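## From the toy kitchen shelf

Hello again, and thank you to everyone who wrote back after the last issue (I read every note, even when it takes me until the following Monday to answer). A lot of you asked about play kitchens, and in particular what to do when the basket of pretend food has grown so large that it no longer gets played with, only tipped out on the floor. I have been thinking about that one all through September, so forgive me if I go on a bit.

When I took over the toy library shelves at Grenach, the play food lived in two deep tubs. I sat down with them one evening meaning to wipe everything clean and be home for supper, and I ended up writing out a list that came to 122 pieces. Bread rolls, fried eggs, half a cucumber, the other half of a completely different cucumber. Families would borrow a tub, bring it back a couple of weeks later and tell me, very politely, that the children had liked the lid.

So we tried something smaller. Each set now goes out in a flat cloth bag, with no more than 13 pieces in it, and every bag is meant for one thing you might do in a real kitchen. We have a soup bag and a sandwich bag, and there is a picnic bag that hardly ever comes home on time. The newest one is for making lemonade, and I have to tell you it is my favorite by a long way, partly for the color and partly for how much pouring and stirring and passing around goes on once it's opened.

The lemonade bag asks very little of you. Cover the table first. We like plain brown kraft paper off a big roll, run right down the length of the table, and I would choose it over a wipe-clean cloth every time. It doesn't slide about, it takes crayon beautifully if somebody wants to draw a menu, and when everyone has gone home you fold it inward on itself and carry the whole mess off in one go. Nazanin Kiani, who looks after our Sekell group, tears hers into place mats afterward for the next session, and I have shamelessly copied her.

Then put out fewer things than you think you need. A small cutting board makes a place for the fruit to be, and children seem to understand straight away that the board is where the work happens. Add a spoon, a cup and a few toy slices, then stop there for a while and see what they do with it.
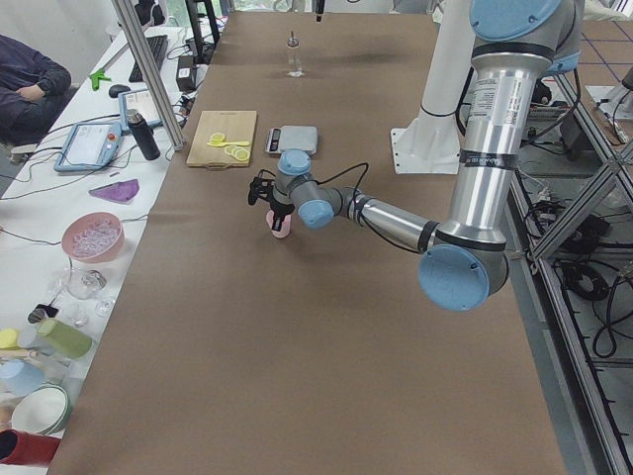 If you have a digital kitchen scale at home, do bring that to the table too. It doesn't come in the bag (ours would never survive the book drop) but it is well worth getting down from the cupboard. Lemon slices go on, lemon slices come off, and the number changes, and that alone can fill most of a rainy afternoon. Older ones like to guess first. My nephew once piled on everything within reach until it read 582, announced that this was the price, and charged me for it.

A word about cups, while I'm here. Small is better. A little cup suits a little hand, and when you do move on to real water – and you will, they always ask – there's less of it to mop up. Pink seems to be the one people fight over, so if you have two children coming, you may want to ask me for a matching pair.

The lemonade bag can be reserved at the Grenach desk, or by leaving a message for me at Sekell, and you may keep it for 2 weeks. Please wipe the pieces with a damp cloth and let them dry overnight before they go back in the bag. And if you find any slices under the sofa after you've returned it, just drop them in whenever you're passing. I keep a jar for strays.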